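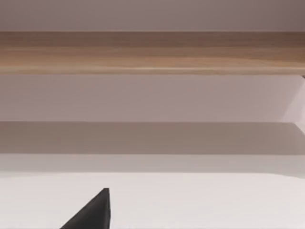
Long wooden board, pale wall above (render)

Floating shelf over the desk, how much weight??

Posted by Naima Metwally, 2022-10-14

Moving into a rental in Kirness and want one long wood shelf over my desk, wall to wall pretty much. Mostly for cookbooks and a couple of plants. Walls are drywall, building is from the 80s I think. Landlord says small holes ok, big holes not ok, whatever that means. Do I have to hit studs or are the good anchors enough? Also is pine going to sag. My last one did, in the middle, took one winter. Budget is tight, would like to get it done before my sister visits.

Grethe Lykkegaard
Studs. Books are heavy, way heavier than people think. Put a bathroom scale on the floor and load it up with the ones you plan to keep, then you know. Anchors are fine for the ends if a stud doesn't land there but I wouldn't trust them for the whole thing.

Sagging — depends on thickness and how far apart the brackets are, more than the wood. Go thicker than you want to, add a bracket in the middle. Or screw a strip along the back edge, into the studs, and rest the shelf on it. Holes from that are small and fill with spackle in like five minutes. Do get the landlord's ok in writing tho, an email is enough. Mine in Tirkton kept part of my deposit over 23 screw holes and I had nothing to show him.

Plants: put a saucer under. Water gets in the end grain and you get a black stain that wont sand out.

Dalia Ghoneim
I just used the heavy anchors, box said up to 500 lbs lol. Been up since June, no problems. Only has picture frames on it so maybe not the same

Songül Kırmızıgül
What Grethe said. A magnet on a string finds the drywall screws if you dont own a stud finder. Check for wires above the outlets before you drill — seriously.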